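3.2 Workcell Setup

All trials use a single simulated cell built in Wornov, a kitchen with one fixed-base arm and a parallel gripper. The arm is driven through the Fevik controller at 270 Hz, and joint targets are logged at every step. The base pose is stored in the cell file and is not changed between tasks. For island tasks the tool approaches the countertop from above. Figure 2a gives the posture over the cutting board, with the elbow bent sharply and the bar stools left in the model as collision bodies.
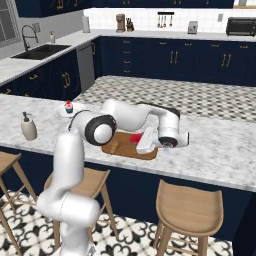 3.3 Joint Zero and Tool Offset Check

Small errors in the tool offset were the main source of rejected episodes in our first runs. We therefore check the cell before each batch of 36 episodes. The arm is sent to eight stored postures, and the tool pose reported by the controller is compared with the pose computed by Trollik. If the two differ by over 1 mm at any posture, the offset is refitted and the batch is held until the check passes.

Postures near the cabinetry need extra care. Beside the oven column, the gripper is low and close to the drawer fronts, and the brass pulls project into the space the wrist must cross (Figure 2b). The default convex hulls closed the gap behind each pull. We replaced them with hand-split meshes prepared by Jaxon Li and raised the contact margin on the wrist only. The shelf boards kept their original box colliders.
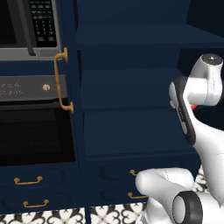

Figure 2. The simulated cell. (a) Arm over the island. (b) Arm beside the oven column and open shelves.

3.4 Maintenance Log

Each refit is written to a plain text log with the old and new offsets. The version used for the results in Section 4 covers 1793 episodes.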